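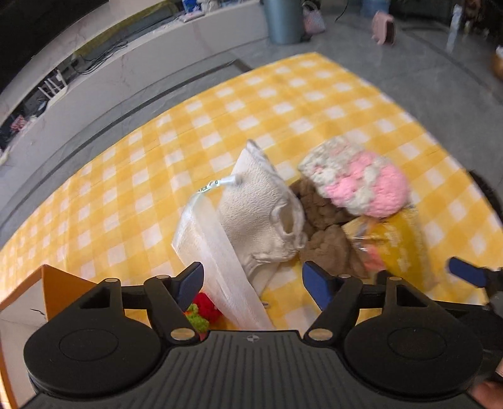

Calado hand-held gripper: review after one data collection cycle

By Taner Gündoğdu
May 26, 2022

The Calado is a hand-held gripper for recording manipulation demonstrations without a robot. The operator holds the tool, a wide-angle camera mounted on it records the view past the fingers, and a policy is trained on the recovered camera path and finger opening. We started using it in January to answer one question: can a policy for picking soft items out of clutter be trained only on hand-held recordings and then run on an arm?

Setup

The task is to take a named item from a pile and place it in an open box. Our item set is deliberately soft. It includes a translucent mesh bag, plush and knit pieces, a small crocheted strawberry and a package in clear crinkled plastic. Piles are built on a yellow and white gingham cloth laid on the floor. The floor is gray and polished, and early tracking runs on the bare surface drifted badly. The check pattern gave the tracker enough features that we stopped adding printed markers.

Ilaria Villa and Svyatoslav Ostapchuk recorded all demonstrations. After filtering we kept 401. Another 36 were rejected, most for lost tracking and the rest for an operator's hand entering the view. The policy was trained by Erzsébet Pálfi on our Veson workstation and deployed on an arm carrying a matching set of fingers. No arm data was used in training.

Build and handling

The body is black and wide, with a large round pad on each side of a ribbed center section. It fills the bottom of the camera view. For training this is useful, as the policy always has a fixed reference, but it costs image area. We cropped the lower part of the body and saw no change in results.

The linkages are angular arms with triangular cut-outs, joined by silver rivets. Play at the joints was negligible when new. After over 2000 closures we could feel slight looseness on the left side. It did not affect the opening estimate, which is read from the finger tips in the image.

The tips are blue. They segment cleanly against most backgrounds we tried, including white and brown items. A blue item in the pile would be a problem, and we removed blue items from the set. Replacement tips in another color would solve this, but Calado does not supply them.

Weight is acceptable for short sessions. Ostapchuk reported wrist fatigue when working low to the floor, where the wide body has to be held at a steep angle. A table would have been easier on the operator. We stayed on the floor to match the height of the arm base.

Results

Snædís Vestergaard ran the evaluation, 112 trials on piles the policy had not seen. A trial counted as a success if the named item ended up in the box and nothing else did. Success was a little under two thirds overall. Knit and plush items did best. The mesh bag did worst by a wide margin.

The mesh failures were of two types. In the first, the fingers closed on a single fold of the fabric and the bag slid free during the lift. In the second, the policy closed too early, apparently responding to whatever was visible through the bag. Operators had not made the second error in any retained demonstration, so it was not copied from them. Plastic wrapping produced similar early closures, though less often, and we suspect reflections.

A comparison set recorded by teleoperation on the same arm gave slightly better placement and clearly worse picking. Teleoperated grasps were slow and cautious, and the policy inherited long pauses above the pile. Recording by hand was also much faster per demonstration. We did not equalize the two sets for recording time, only for size, so the comparison favors teleoperation if anything.

Background motion was less harmful than expected. People walked past in many recordings and were left in. Masking them did not improve the score.

Software

The Cerow export tool converts recordings into training episodes. It is stable but gives no reason when it drops a file. We wrote a short script to log tracking loss by time stamp. Camera calibration is done once per unit and should be repeated after any knock to the mount. We skipped this once and lost a day of data.

Assessment

Recommended for groups collecting pick and place data on soft or irregular objects, provided the fingers on the arm match those on the tool. We would not rely on it for sheer fabric without force sensing. A second unit is on order, and the mesh bag trials will be repeated with textured tips.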